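Ultby wall cabinet by Rekelura - review after a few months

Bought this in June for the packaging collection, which had got out of hand. Some 3000 bits of cardboard, tin and plastic at last guess, most in boxes under the bed. Wanted something shallow with a glass door so I could put the better ones out and rotate them. Writing this quickly before work so excuse the state of it.

What you get. Flat box, heavier than it looks, get someone to help you up the stairs. Two sides, top, bottom, back panel, door already hinged, 13 shelves. Little bag of pegs, bag of screws, hex key. No wall plugs. Would it have killed them to put in wall plugs?

Putting it together took me an evening. Instructions are drawings only and step five shows the back panel the wrong way round, or at least the groove was on the other side on mine. Got the whole thing upright, noticed, took it apart again. Slide the back in BEFORE the top goes on. Everything after that is easy enough.

Hanging it. The rail is good, better than I expected for the money. One long metal strip, you level that, then hook the cabinet over. My walls are old plaster and crumble if you look at them, so went for longer screws and found the studs. Has not moved since. Not sure I would trust it on plasterboard with anything heavy inside.

Shelves next - the reason most people will be looking at this. Holes every couple of centimetres so you can set the gaps how you like. Cigarette packets stand up fine with a bit of room above, matchboxes you can go two high. Shelf depth is generous for packets, you could do a double row but then you never see the back one.

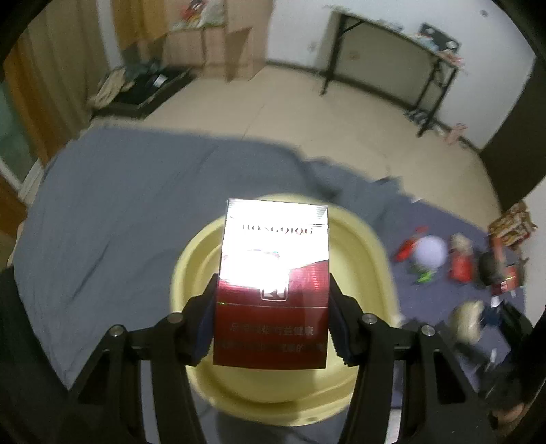

Red and silver packet, HONGQIQU across the top.

Foil packets are what I worry about most becuase foil shows every fingerprint and scuff. Old cabinet had a plastic front and bare chipboard shelves and everything picked up scratches along the bottom edge. The Ultby shelves are coated, smooth, no grit. I still put a strip of acid-free card under the good ones. Cut it with a craft knife, takes ten minutes.

The door. Glass, not acrylic, and it feels it. Magnetic catch is too strong at first. First few times the whole row jumped when I opened it and two packets went over. It has eased off a bit, or I have learned to pull slower. Dust seal is a thin brush strip down one side only. Only one side! So yes dust gets in along the hinge. I added a strip of draught excluder from the hardware shop and that sorted it.

Light. No UV anything on the glass, they don't claim it, but worth knowing. Reds go first, everyone who keeps old printed card knows this. Mine hangs on the wall away from the window and I swap things round every couple of months. If your only free wall gets the afternoon sun I would leave it and buy a cabinet with proper filter glass, and pay for it.

Tubs and lidded pots are where it falls down. I don't only keep card, I keep character stuff too, lids, tins, snack pots, anything with a face or a logo on. Most of it is too fat for the shelf. A lid on its own is fine leaning at the back but a round one rolls when the catch bangs. Blu tack, sorry purists.

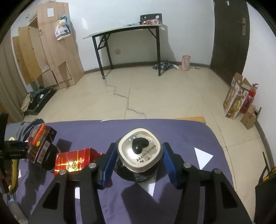
Ayanda Baloyi wrote to me that the Losurwood cabinet copes far better with pots and lids, the shelves being deeper and having a small lip along the front, though the door on hers has sagged and she has had to shim the bottom hinge twice. A lip is such an obvious thing. Ultby should have one. She also said to take out every other peg row and use the spare shelves as dividers, which I tried, and it works if you don't mind it looking a bit homemade.

I did look at the Losurwood. Wider than my wall, and the only finish left was a sort of orange pine. Also looked at the Mokoena, the one with the sliding glass. Lovely thing but you can only ever get at half of it and I swap stuff too often for that.

Customer service. One shelf came with a chipped corner. Emailed a photo, had a replacement 23 days later, no fuss but no apology either. Came in an envelope big enough for a door.

Good: the rail, the coated shelves, real glass, lots of peg holes.

Bad: no plugs, brush strip on one side only, that catch, no lip.

Would I buy it again? For packets and matchboxes yes, and I am probably getting a second to go next to it once the bookcase is moved. For tubs, tins, anything round, no. Four stars, would of been three before the draught strip.

Edit: asked if it comes in white. It does, but the shelves are still grey.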